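Flooring > Finishes > Water-Based Topcoats

Skasura Gloss Floor Finish, 5 Liter

Item 2776. Clear gloss topcoat for interior wood floors. Made by Breltusine.
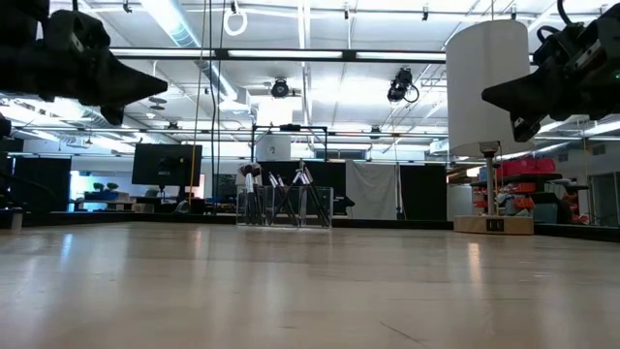
Skasura is a one-part, water-based finish for sanded bare wood or for recoating a floor that already has a sound finish. It dries clear and does not yellow pale species the way oil finishes do. It can be used in homes, shops, offices and light workspaces.

One can covers 328 square feet at two coats. Three coats are recommended for entries and hallways.

Directions
Sand with 100 grit, vacuum, and tack with a damp cloth. Stir the can, do not shake. Apply with a short-nap roller or a T-bar, keeping a wet edge and working with the grain. Let each coat dry overnight. Keep rugs off the floor for five days after the last coat.

Not for use over wax. If you are not sure what is on your floor, test a closet corner first.

Cans can be picked up at the Trerosville counter until 4 p.m. For orders of a pallet or more, ask for Luana Portela. Color and stain questions go to Margaux Hoarau. The satin version is out of stock until September.

Last updated: September

Related items
Skasura Satin Floor Finish
Breltusine Wood Floor Cleaner
Iwasaki T-Bar Applicator
Iwasaki Replacement Pads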